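Apprendre un geste à un robot
4 novembre
Par Krisztina Szilágyi

Pour ranger une balle dans un panier, tu n'as pas besoin de réfléchir longtemps. Un robot, lui, ne sait pas le faire tant qu'on ne le lui a pas appris. On peut écrire un programme, mais c'est long. On peut aussi lui montrer.

Il y a deux façons de montrer. La première consiste à prendre le bras du robot avec les mains et à le guider jusqu'à l'objet. La seconde se fait à distance : une personne tient une manette, et le bras répète ses mouvements. On appelle cela la téléopération.
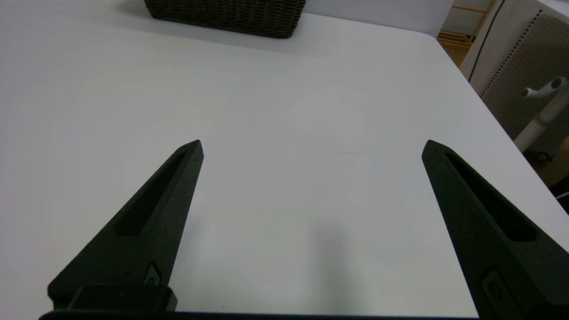

Une leçon faite de cette manière s'appelle une démonstration. Pendant tout le mouvement, l'ordinateur enregistre la position du bras et ce que voit la petite caméra fixée près de la pince. Vue de là, la table blanche prend presque toute la place. Les deux doigts noirs sont grands ouverts, il n'y a rien entre leurs pointes, et le panier tressé est encore loin, de l'autre côté.

Une seule démonstration ne suffit pas. À l'atelier Rirudon, l'équipe en a enregistré 242 en septembre pour un robot appelé Lis, puis 670 autres. On change l'objet de place à chaque fois. Une démonstration ratée peut être effacée et refaite.

Ensuite, l'ordinateur compare tous ces exemples. Il cherche quel mouvement va avec quelle image. Puis on lâche la manette et Lis essaie sans aide.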